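Home Baking › Cookies & Biscuits

Oct 27, 2022 — by Njoroge Athumani

How to Roll Cut-Out Cookies That Keep Their Shape

Cream 64 grams of sugar with the butter, then work in 300 grams of flour. Stop as soon as the dough holds together.
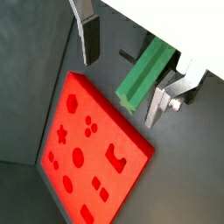 Wrap it and chill it for an hour. Roll between two sheets of parchment and chill again — 19 minutes in the freezer is enough.
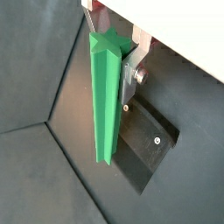 Dip the cutter in flour and press straight down without twisting. Narrow points brown first. On a five-pointed star like the green one, that means all the tips, so bake stars on their own tray at 400°F. 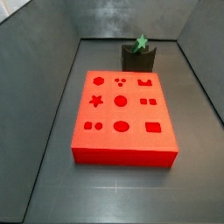

Makris commented that her stars spread until she chilled the cut shapes too.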